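Küchentheke: alles stehen lassen oder leer?

Wistora37
Auf unserer Theke bleibt nach dem Essen alles liegen - Tüten, Stäbchen, das Tablett. Wohin damit? 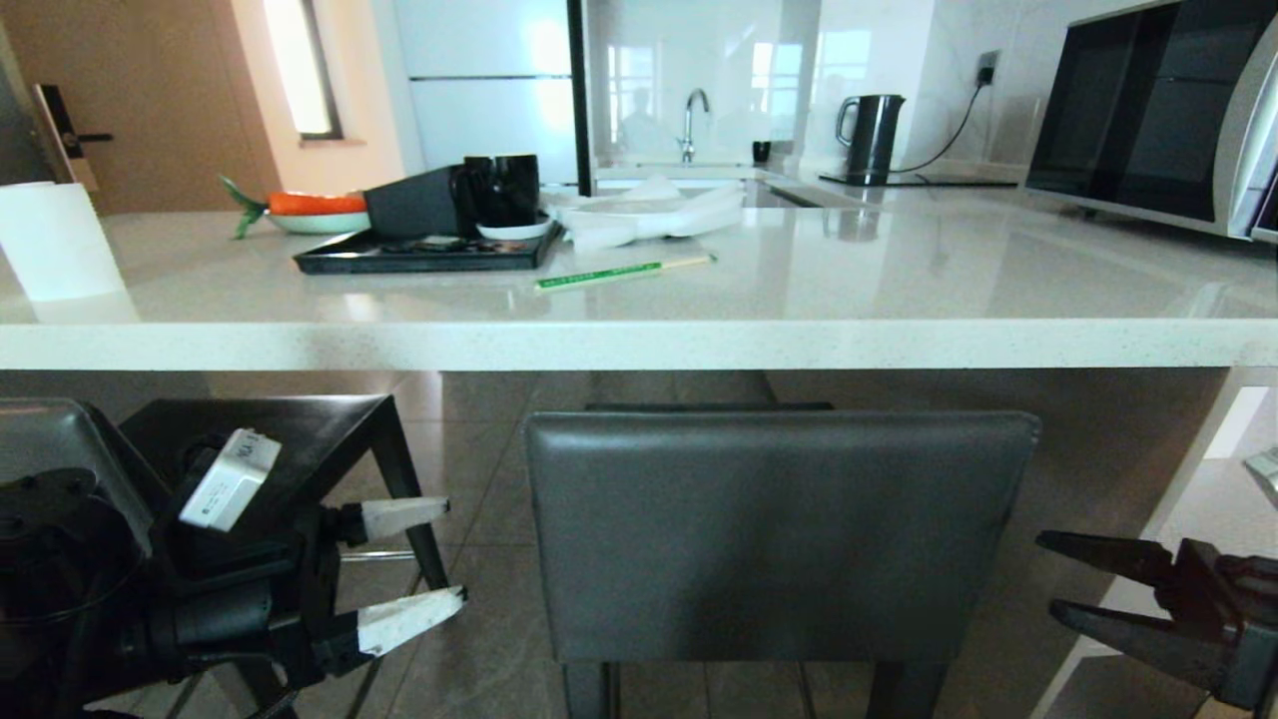
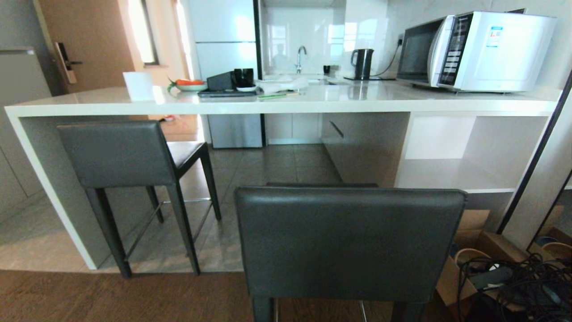

Die Hocker sollen bleiben, wir essen dort jeden Tag.

hviid_908
Tüten sofort in den Müll. Tablett in den Schrank.

Dedport
Sehe ich anders. Das Tablett würde ich lassen, die Tasse braucht man ständig.

hviid_908
Dann steht in einer Woche wieder alles voll.

Wistora37
Tüten kommen weg, Tablett bleibt erst mal.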